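September, late

Episode 2,991 saved at ten to eleven. I know the number because I have started saying it out loud to the cat.

Inga wants grasps on narrow things this week, so it's bottles, bottles, bottles. The simulator drops one on the marble-and-wood set, I steer the gripper over, close, lift, hit save. Manolis says a model learns from variety. I say it's going to learn that I drift left when I'm hungry.

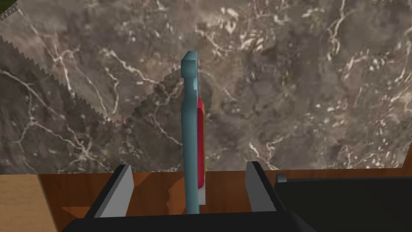 Leonor wants another 2,000 by the end of the month. She also wants me to stop throwing out the ugly ones, as a clumsy grasp is still data. I've never felt so valued. Had 2 tonight where I flagged success with the fingers shut on nothing, and went back and relabeled both like an honest citizen.

Wrist hurts. Tried it left-handed for a while and produced some very clumsy data indeed. Mugs tomorrow, if Duván fixes the handles.

Comments

Edith Nina: Does the cat get a login?

Teófilo: Left drift is real. I can pick out your episodes blind.

Recent entries
Mugs, a warning
What Censka did to my shadows
New chair, same wrist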